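### 4.2 Camera placement and controller comparison

All trials in this section were run in simulation, with the same arm model and the same table. We compared two controllers: the joint-space controller supplied with Modo, and the Cartesian impedance controller from the Guthrie library, which was ported at Brastport for the present study. Each controller executed 70 trials per camera placement. The random seed for the object poses was shared, so that a difference in the result can be attributed to the controller or to the view, but not to an easier layout.

The first placement looks down on the table from the side. The second one looks steeply upward, past the arm, and it was included as a difficult case. Figure 6 gives one view of each type.
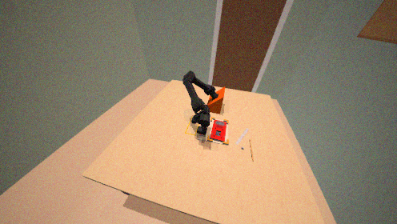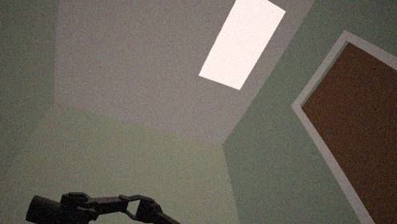 **Figure 6.** Rendered views of the simulated room. First: the arm on the tabletop, with the gripper at the orange wedge and the red box in front of the base. Second: steep upward view, with the arm at the lower left and the ceiling light at the upper right.

Enix Technical Reports, Vol. 2, No. 6

In the downward view the base, the elbow and the gripper can be followed without difficulty, and the outlined regions on the table give useful fixed references. The upward view is poorer in this respect. The table is not visible, the walls are almost without texture, and the bright ceiling panel dominates the exposure. The pose estimator must then rely on the dark outline of the arm and on the pale door frame. We also observe a fine grain on all surfaces in this view, which disturbs the edge detector when its threshold is low.

With the downward camera, both controllers reached the wedge in most trials, and the difference between them was small. The impedance controller was slower in the final approach, but it produced lower contact forces. With the upward camera the order changed. The joint-space controller continued to follow its last valid estimate - sometimes for as long as 500 ms - while the impedance controller reacted to each noisy update and oscillated near the target. A simple low-pass filter on the estimate removed most of this oscillation, at the price of additional delay.

We did not tune the gains separately for each view. It is possible that a separate tuning would reduce the gap, and we return to this question in Section 6.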